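The Ferry to Skutamen

By Bartosz Baran 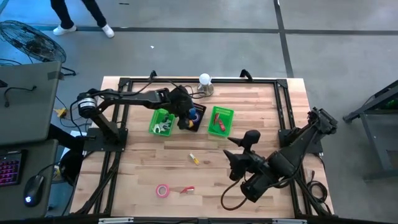
My aunt Ren kept the ferry tickets in a tea tin, and in August she gave me the tin and said that now it was my work to sell them.

I was fourteen. The ferry went from Hurna to the island of Skutamen, and it carried 40 people when the sea was quiet and 27 when it was not. My aunt decided which number it would be. She stood on the pier in her brown coat, looked at the water for a long moment, and then she showed me with her fingers, two and seven, or only four. I never saw her change her mind.

On the last Saturday of the month there was a wedding on the island. By nine in the morning the line went past the fish shop. I sold the tickets quickly and was proud of how quickly. Then my aunt came, looked at the water, and showed me two and seven.

"I have sold 40," I said.

"Then you must buy some back," she said, and went to drink her coffee.

I walked along the line with the tin under my arm. Most people would not look at me. A man with an accordion told me that he was the music and that without him there was no wedding. Two sisters gave back their tickets because they did not like the bride very much — they told me this openly, and one of them pinched my cheek. A family with a cake in a white box let the father stay behind, but they took the cake. It went slowly. When I had ten tickets back, I had no more courage, and I sat down on a rope.

An old woman sat there already. She had a green dress and good shoes, and she held her ticket in both hands.

"How many more?" she asked.

"Three."

She thought about it. Then she stood up and went to three young men who were laughing near the gate. I could not hear what she said to them. She spoke for less than a minute, and they stopped laughing, and each of them gave her a ticket. She brought them to me and sat down again to fix her shoe.

"What did you tell them?"

"That I taught them all to swim," she said, "and which of them cried."

The ferry left at half past ten. The wind came up before noon, as my aunt had seen, and the people on the pier held their hats and went home. I gave her the tin. She counted the money twice, took out a coin, and put it in my hand.

"Tomorrow," she said, "you wait for my fingers first."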